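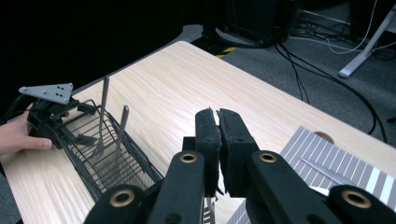 Slide 1: light wood-grain tabletop

Reading Eugénie: how to get through an old account book without losing your mind
Speaker notes, Plokmont library evening talk, 2023-01-25

Opening

Say hi, wait for the people at the back to find chairs. Ask who has a box of old family papers at home. Then ask who has read what's in the box. (Usually far fewer hands! Let them laugh, I was one of them for years.)

My box came from my aunt when she moved to a smaller place. Mostly receipts and Christmas cards, and underneath it all a ledger with a broken spine that belonged to Eugénie Royer, who ran a dry goods store in Drolomik with her husband Évan. The first entry is from March 1886. She sold thread, lamp oil, coffee, buttons, nails, and for one strange spring, a lot of geese.

I put it on a shelf because I couldn't read a word of it. I mean that literally, I thought it was in another language. It's in English. It's just in Eugénie's English, written fast, by someone who had customers waiting.

Pass the photocopy around now, not later. Last time I forgot and people kept craning their necks.

The first week: looking at letters, not words

My big mistake was starting on page one and trying to read it like a book. Page one is the worst page in the whole thing, it's faded and she was trying out a new pen. Start in the middle, where the writer has settled down and gotten bored. Bored handwriting is regular handwriting.

What I do now is make an alphabet sheet. Take a plain piece of paper, write A to Z down the side, and every time you're sure of a letter, copy the way it looks next to its name. Copy it by hand, please! Tracing with a pencil shows you where her pen went up and where it came down, and your eye alone won't catch that. Capitals get their own sheet. Eugénie's capital S and capital L are close to twins and I spent a whole evening convinced she had a customer named Lamuel.

The easy places to get sure letters:
Month names, they come back again and again.
The words "paid" and "balance."
Anything next to a price you can guess, like sugar or flour.
Her own name, which she wrote inside the cover like a kid with a new schoolbook.

Pause here and let them try the first line on the photocopy. Give it a good minute, it feels long from up here but it isn't long for them. The answer is "To 2 yds calico and thread, paid in eggs."

Somebody always asks about the eggs. Yes, people paid in eggs. They paid in firewood too, and once in "mending of roof, not well done." I love that entry so much.

Abbreviations

OK so this is where most people quit, and I get it. Shopkeepers shortened everything. "Do." is ditto. "Inst." is this month and "ult." is last month. A little squiggle over a word usually means she left letters out of the middle.

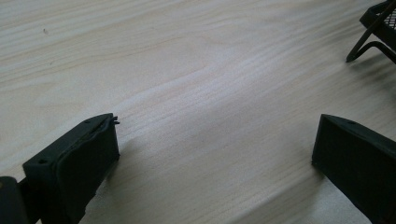

Keep a second sheet just for these, and don't worry about solving each one the first time you meet it. I leave a blank with a question mark in my transcript and keep going. "Mdse" stumped me for ages (merchandise, of course it's merchandise) and then it turned up spelled out in full near the back, next to a big order from a supplier called Davden. If I'd stayed put on the page where I first got stuck, I'd still be sitting there.

Tell the Nadège story if there's time. Short version: Nadège Ferrand was helping me proofread, and she read "1 bx ctn" as one box of kittens. We had kittens in the transcript for two months. It was carton, or maybe cotton, we still argue about it. Point being, get a second reader, and get one who'll argue.

Writing it down

Rules I use for the transcript, feel free to steal them:

Keep the spelling as it is. If she wrote "sugger," type "sugger." You can explain it in a note.
Keep her line breaks. It makes it so much easier to go back and check.
Square brackets for your guesses, and a question mark inside if you're really guessing.
Write the page number at the top of every page of your own, even when you're tired. Especially when you're tired.

The ledger is 120 pages and I did it in evenings, one page at a sitting, sometimes half. I tried doing five in a row one rainy Sunday-type afternoon and had to redo all of them, my brain had started filling in what it expected to see.

Joke if the room is warm: my family now buys me magnifying glasses for every birthday. I have plenty of magnifying glasses.

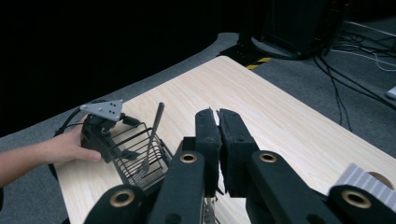

Who were these people?

My favorite part, slow down for this one. There are over 300 customer names in the book. At first I skipped them, I wanted the prices and the geese. Then I started putting the names on index cards and little stories came up.

Read the Bouvier entries out loud. One of the regulars is Ysaline Bouvier, who buys black thread and black ribbon one winter, then no purchases at all for a long stretch, then yellow cloth and a pound of candy. I don't know what happened to her that year. I have guesses and so will you. But please do say "I guess" when you tell it to your cousins, the guesses turn into family history really fast.

Then Évan Jacquet, who owed the store money on practically every page. He'd pay a bit, buy tobacco, owe more. The last line under his name just says "forgiven," and it's underlined. I've looked at that underline a lot. It's the one place in the book where she pressed hard enough to dent the paper.

(If my voice goes wobbly, drink some water and move on to questions about storage.)

Looking after the thing itself

Clean dry hands, no gloves needed for paper like this, no food, no coffee near it. Pencil only. Don't tape a torn page, I beg you. Don't force the spine flat either, prop up the covers on rolled towels. Keep it somewhere in the house where you'd be comfortable sleeping, so the attic and the basement are both out.

Questions

Likely ones: can I donate the original and keep a copy (yes, ask the library desk), does it have to be old to be worth doing (no, do your grandma's recipe cards), what about the geese. For the geese, turn to the back of the handout. She bought them from her brother and lost money on every one.

Collect the photocopies at the door, and thank the desk for staying open.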